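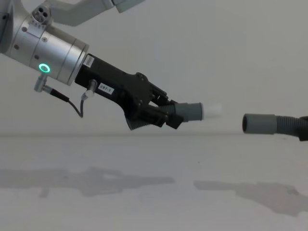 Two grey-cuffed ends of corrugated hose, lined up with a gap between them.

Orance hose notes – read me first

Hello, and thanks for downloading. This folder is my collection of pictures and notes on joining lengths of corrugated hose, the bendy grey sort you get behind washing machines and on the back of vacuum cleaners. I started it in March because I was fed up with guessing which cuff went with which hose, and it has grown a fair bit since then.

What's in the folder

There are 343 pictures, sorted by the kind of join. Most are close-ups of the hose ends, before and after they're pushed together, and a good many show the ends still apart, which I find the most useful for checking how straight they are. The notes are in a plain text file with one line per picture: hose colour, cuff type, what the tip is like and anything odd I spotted. Lionel Pearce typed up the first batch and I did the rest, so the style wobbles a bit in the middle (he writes "ribbed", I write "corrugated", we mean the same thing).

The words I use

Cuff means the smooth bit at the end of the hose. Tip is the narrower part that goes in first. Ribs are the ridges. If a line says "square on", the two ends point straight at each other, and "off" means one of them is drooping or twisted. I've left "off" ones in on purpose – you'll meet plenty of those in real life!

Things to know before you use it

Colours are my best guess under indoor lighting, so please don't match paint or parts by them. Pale tips are the worst for this, as white, cream and see-through all look much the same in a soft picture. I haven't written down lengths at all, only whether a piece is short or long next to its neighbour.

A join marked "good" looked good to me. I didn't run water through any of them, so don't plumb your kitchen on my say-so.

Still to do

Rasa Kairys has offered to go through the twist-lock cuffs, which are a muddle at the moment. I'd also like more dark hose, as the ribs vanish in most of what I've got.

Using and sharing

Help yourself for anything you like, just mention Orance somewhere. If you spot a wrong label, send me the line number and what it should say.

Dilani Haque
Last updated June 16, 2024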